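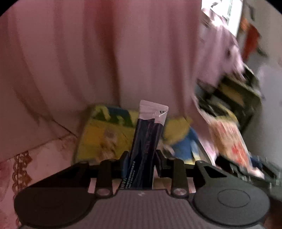
Beim Linux-Tag in Halari war ich vor allem wegen der Desktop-Themes, und Hina Bugti hat gleich als Erste ihr neues Icon-Set Dumer gezeigt (läuft unter GTK und sieht auch auf alten Kisten super aus!). Das dunkle Marineblau von dem schmalen Päckchen oben hätte ich übrigens gern als Panelfarbe, das muss ich mir mal zusammenmischen. Das Set hat 2.551 Icons – Wahnsinn, wer zeichnet so was?

Danach saß ich noch bei Oskari Peltonen im Workshop und hab 4 neue Fensterrahmen mit nach Hause genommen.
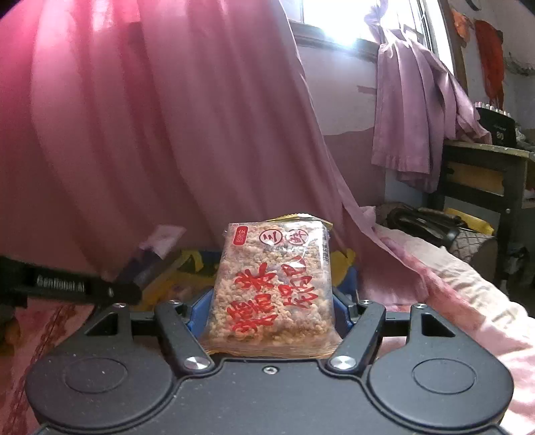
Wohin kopiert man die Icons? In den Ordner .icons im Home-Verzeichnis, danach im Menü auswählen.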